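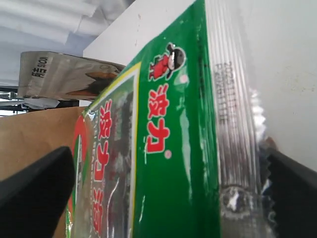 A seaweed snack package held between the fingers of a two-finger gripper.

Why I would not buy the grasp package on its own
Ariel Galang

Suppliers of picking systems now sell grasping as a separate line item. The Wostier bundle is typical: a two-finger gripper, a wrist camera, a pretrained grasp model and a support contract billed by the month. The arm is extra. The sales sheet lists supported item classes, and "flexible packaging" is one of them. My objection is to that phrase and to the way it gets priced.

Flexible packaging is a purchasing category. It tells a buyer how the item was made and very little about how it behaves under load. A pillow bag with a crimped seal has at least two useful contact regions. The seal is thin and stiff along its length. The body is a film over trapped air and whatever is inside. A grasp with one finger on the seal and the other on the body has a different failure mode from a grasp with both fingers on the body, and the two should be reported separately. Wostier reports one number for the class.

Glossy film is a second problem. Glare moves as the wrist moves, so the same printed surface can give a usable edge in one image and a white streak in the next. Vendors handle this with more training data, which is reasonable. They should then state the lighting under which the data was gathered. I asked for this in December and was sent a brochure.

Domenica Pichler, who runs packing trials at Hillonside, puts the opposite case to me whenever we talk. Her position is that a class-level number is all a buyer can use, and that a small warehouse has no staff to read a breakdown by contact region. She is right about the staff. I still think the breakdown should exist, because the integrator will read it, and the integrator is the one who sets the closing force.
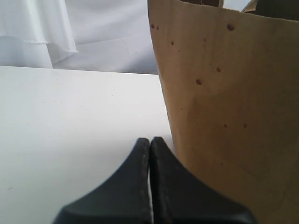 Rigid and semi-rigid containers raise a different question, and it concerns approach more than force. With a tall cylinder standing close to the fingers, the gripper has to clear the wall, open wide enough to straddle it or go for the rim, and do so with a camera that may no longer have the whole object in view. At short range the wrist camera is a poor judge of height. A second fixed camera solves most of this. Wostier offers one as an option, in the higher tier, and I consider that a mistake in how the product is cut up. A grasp package that needs the second view for ordinary containers should ship with it.

The competing kit from Plavudside does include the fixed camera and leaves out the support contract. Engelbert Kuster ran both kits at his site with the same set of 76 items, 10 attempts each. He has not released the scores and I will not guess at them. What he did release is the setup record, which I found more useful. The Plavudside kit took 7 working days to calibrate to his satisfaction. A buyer should add those days to the purchase price at whatever an engineer costs locally.

My recommendation to anyone holding a quote is to strike the item class list from the contract and attach a list of actual stock in its place. Choose 100 units from the shelf, including the worst bags. Have the supplier run them under the lights you already have. Record drops, crushed contents and refused picks in separate columns - a refused pick costs time, a crushed one costs the item. If the supplier will quote only against its own test set, ask for the grasp package at a discount or buy the arm alone and wait a year.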